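Plier un T-shirt avec des pinces à main : conseils pour des démonstrations exploitables

Rubrique Atelier – fiche rédigée par Jocelyn Ambrosio, relue par Dzintra Mockus

Cette fiche s'adresse à ceux qui enregistrent des démonstrations de pliage à domicile, avec une paire de pinces tenues à la main, ou à distance, avec les bras de téléopération Kukwood. Les réglages du logiciel sont traités dans une autre fiche. On ne parle ici que du linge, du support et du geste.

Préparer le support

Un lit convient aussi bien qu'une table, à condition d'accepter un fond souple. Le matelas s'enfonce sous l'appui et les mors descendent plus bas que prévu ; il faut donc saisir le tissu par le bord et éviter d'appuyer à plat. Tendre le drap, sans chercher à supprimer tous les plis : un drap légèrement froissé fait partie des conditions ordinaires. En revanche, on évite les draps de la même teinte que le vêtement. Un ourlet bleu sur un drap bleu se perd, pour l'opérateur comme pour le modèle.

Laisser 30 cm libres de chaque côté du vêtement. En dessous, les poignets se referment vers l'intérieur et les corps des pinces masquent la zone de travail.

Éclairage : une source diffuse placée au-dessus ou en face. Une lampe posée derrière l'opérateur projette l'ombre de ses bras sur le tissu au moment de la prise.

Choisir le linge

Commencer par du coton d'épaisseur moyenne, uni, sans impression plastifiée. Le jersey très fin glisse entre les mors et le molleton résiste au second pli. Laver les pièces neuves une fois avant l'enregistrement pour retirer l'apprêt. Dans notre lot, les T-shirts Werkska donnent des bords francs ; les Jarman, plus extensibles, sont réservés aux opérateurs confirmés.

Un lot de 9 pièces suffit pour une séance. Au-delà, la fatigue de la main se voit dans les trajectoires : les approches raccourcissent et les lâchers deviennent brusques. 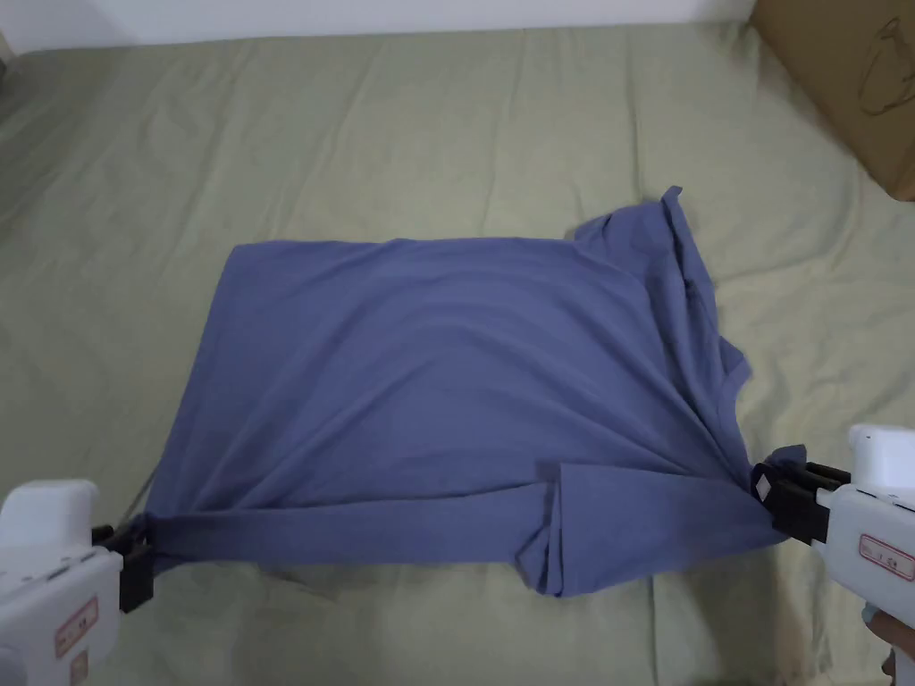
La prise du bas du vêtement est l'étape où se perdent la plupart des démonstrations. Elle se fait par les deux coins, une pince de chaque côté, mors orientés l'un vers l'autre. Tirer d'abord vers l'extérieur, puis vers le haut, afin que la bande repliée reste parallèle au bord du lit. Sur le T-shirt bleu, le corps est à peu près plat alors que l'épaule et la manche du côté droit restent en tas, et le tissu se tord en un petit nœud près de la pince droite. Dans une configuration de ce type, on relâche à droite, on reprend plus haut sur le bord et on étale avant de poursuivre. La reprise est conservée dans l'enregistrement. Un modèle entraîné uniquement sur des gestes parfaits ne sait pas quoi faire d'une manche coincée.

Longueur de tissu entre les mors : 2 cm. Avec moins, le coin s'échappe au levage. Avec davantage, un bout de tissu dépasse et se prend dans le pli suivant.

Rythme et ordre des gestes

Garder le même ordre d'une pièce à l'autre pendant toute la séance : étaler, rabattre les manches, plier en longueur, plier en hauteur. Changer d'ordre est permis d'une séance à l'autre, en le notant dans le journal. Natalia Cárdenas recommande de marquer un arrêt bref, mors fermés, avant chaque levage ; la fermeture est ainsi nettement séparée du déplacement dans les données.

Viser 70 secondes par T-shirt. Les démonstrations beaucoup plus rapides contiennent des à-coups que les bras ne reproduisent pas. Les plus lentes comportent de longues hésitations, à couper si elles se situent avant la première prise, à garder dans les autres cas.

Les deux mains ne sont pas obligées de bouger ensemble. Quand l'une étale, l'autre peut maintenir. Éviter seulement de croiser les pinces au-dessus du vêtement.

En téléopération

Les mêmes consignes s'appliquent, avec une réserve : le retour d'effort est faible et l'on serre trop. Aled Owen règle la butée des mors sur un chiffon plié en deux avant chaque séance – le tissu doit tenir sans être marqué. Réduire aussi la vitesse à l'approche du matelas, dont la hauteur varie selon l'endroit où l'on appuie.

Entretien

Essuyer les patins des mors avec un chiffon à peine humide après chaque séance. Les peluches de coton s'y accumulent et diminuent l'adhérence. Pas d'alcool sur les patins souples. Vérifier le serrage des vis une fois par mois avec le petit tournevis Bader fourni dans la trousse, sans forcer : les filetages en plastique ne supportent pas un second remplacement.

Ranger les pinces mors ouverts. Fermés, les patins gardent une empreinte et la prise devient irrégulière.

Les remarques sur cette fiche sont à transmettre à Emlyn Wogan, qui tient la liste des corrections pour la version de juin.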